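Visite de l'atelier Vondráček à Kanthorpe
Publié le 27 décembre 2019

Je suis arrivée à Kanthorpe par le car de Luleldale, qui s'arrête devant l'ancienne poste. De là il faut marcher six minutes, toujours tout droit, et tourner après le pont. L'atelier Vondráček fabrique des gobelets, des boîtes et de petits socles pour les vitrines et les salles de classe. Je voulais le voir depuis longtemps, car j'utilise leurs boîtes pour mes cours et je me demandais qui choisissait ces couleurs.

L'accueil était fait par Branislav Jurčo. Il parle vite et il montre tout avec les mains, mais il répète volontiers quand on lui demande. La visite dure 90 minutes. J'ai trouvé ce temps juste, sauf pour la peinture, où j'aurais bien voulu rester plus.

La salle des couleurs

On commence par les teintes. Le rouge est très franc, presque trop pour mon goût quand on le voit seul sur une étagère. Le vert menthe est mat et plus doux. Monsieur Jurčo explique qu'on juge une couleur seulement à côté d'une autre, et que pour cette raison chaque gobelet est posé un moment sur un socle avant la décision. Les visiteurs peuvent donner leur avis. J'ai préféré le rouge avec le vert — ma voisine, Muthoni Mfinanga, trouvait cela fatigant pour les yeux, et elle a défendu un gris que personne d'autre n'aimait.

Les socles sont numérotés à la main, au marqueur foncé, directement sur la face avant. Le numéro sert pendant les essais et il est effacé avant la vente. Le 4 est celui que j'ai regardé le plus longtemps : une dalle plate, surélevée sur des pieds, avec un gobelet rouge tout droit, un peu plus large que haut. Cette forme basse me plaît. Elle paraît stable et elle ne cache pas ce qu'on met derrière.

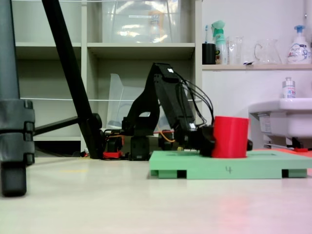 La réserve et la petite boutique

Après les couleurs, on passe par la réserve, où il fait assez froid (gardez votre manteau). Les modèles anciens sont rangés par année. J'y ai reconnu ma première boîte, avec le couvercle qui ferme mal. Monsieur Jurčo a ri et il a dit que ce couvercle était corrigé depuis deux ans.

La boutique est dans le couloir de sortie. Les prix sont corrects, mais les socles verts n'étaient pas en vente ce jour-là. Il faut les commander chez Gistix, leur distributeur, et compter trois semaines. J'ai laissé mon adresse.

Pour ceux qui veulent y aller : la prochaine visite est prévue en avril, l'inscription se fait par téléphone, et le café le plus proche se trouve de l'autre côté du pont.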